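4.2 Follow-on funding

We were glad to find that most founders remembered their early money talks in great detail, and were happy to walk us through them over a long cup of coffee. Of the 40 seed-stage companies in the Kevdale sample, 26 had raised a second round by November, and those founders spoke warmly (and at some length!) of investors who had kept in touch between rounds. The Solcombe group, with 32 companies, was a little more guarded, and we return to its bridge loans in Section 4.3.

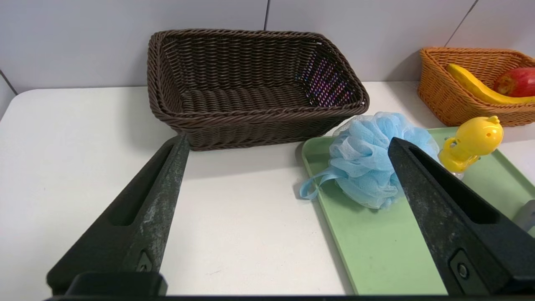 Figure 3. White tabletop with two black gripper fingers in the foreground.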